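Sakitz publishes service schedule for two-arm packing cell

Buvia site to look after its own machine from January

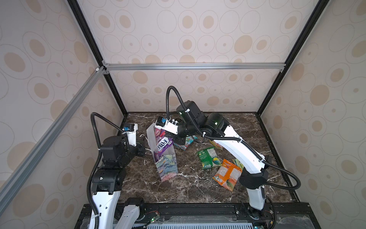 Sakitz has handed over the full maintenance schedule for the Bunemix two-arm cell to its customer Buvia, whose own technicians will carry out all routine work on the machine from January. The schedule covers the arms, the grippers, the cable conduits and the small boards on the front rail. It also sets out the bagging check to be run after any work on a wrist or gripper, in which one arm holds a translucent plastic bag upright by its top, with snack packs inside it and more lying on the marble table. Buvia will keep a stock of mixed snack packs next to the cell for this check.

Under the schedule, the cell is stopped and inspected every 9 days. The technician runs a hand along each black corrugated conduit from base to wrist, looking for rubbing or flattening, and then moves the arm slowly through its reach to see that the conduit does not pull tight. Gripper faces are wiped with a dry cloth. Screws at the wrist are checked with a torque driver and marked with paint pen.

A longer service is due at 1,580 running hours. The arms are taken back to their zero position, the joints are checked for play, and the wiring at the front rail is unplugged, cleaned and refitted. Any motor block showing play is changed as a whole unit and is not opened on site.

"Most of our call-outs have been for conduits clipped too short after a gripper change," said Ginevra Palumbo, service manager at Sakitz. "The new sheet gives the slack to leave at each clip, with a drawing."

Uchenna Okafor, maintenance lead at Buvia, said his team had done two gripper changes under supervision and would do the next one alone. "We wanted the spares on our own shelf," he said.

Spare grippers, wrist housings and conduits will be supplied by Mazza. The parts list and the schedule are sent with each new cell, and existing customers can ask for a printed copy.

Press contact: Renzo Russo, Sakitz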